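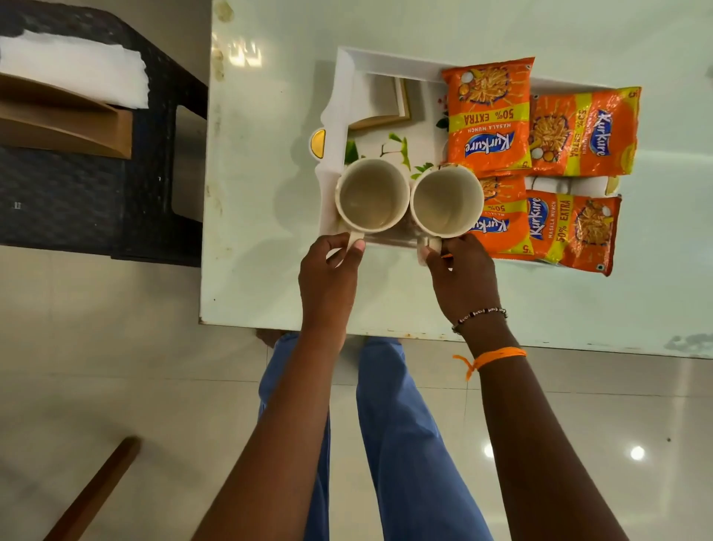 Could a robot bring you a snack?

Imagine shouting "Snack time!" and a robot rolling in with a tray. Brilliant! So can machines do that yet? The answer is: bits of it, on a good day.

Think about two mugs standing side by side on a tray. You can take a handle in each hand without even trying. Your fingers curl round, your thumb rests on top, and you squeeze just hard enough. A robot has to work all of that out. Where is the handle? Which way does it point? How hard is too hard?

Now add some snack packets. Mugs are stiff and always stay the same shape, but a packet crinkles and squashes when you grab it. It might be upside down, or sideways, or tucked under a mug. You still know it's a packet of Kurkure. A robot may need to see lots and lots of packets before it can be sure - and then you go and scrunch one up!

At the Irkstead workshop in Clistach, a robot called Pacheco has been practising with trays. It had 400 goes at picking up a mug by the handle and managed 319 of them. That's really good for a robot! It would still be a lot of spilt hot chocolate, though, so Pacheco only gets empty mugs.

Robots are already great at jobs that are the same every time, like moving boxes of one size along a belt. Homes are much harder. Chairs move, floors are shiny, and people leave things all over the place.

Try it yourself: put on thick gloves, shut one eye and lift an empty plastic cup by its handle. Tricky, isn't it? Now try a crisp packet!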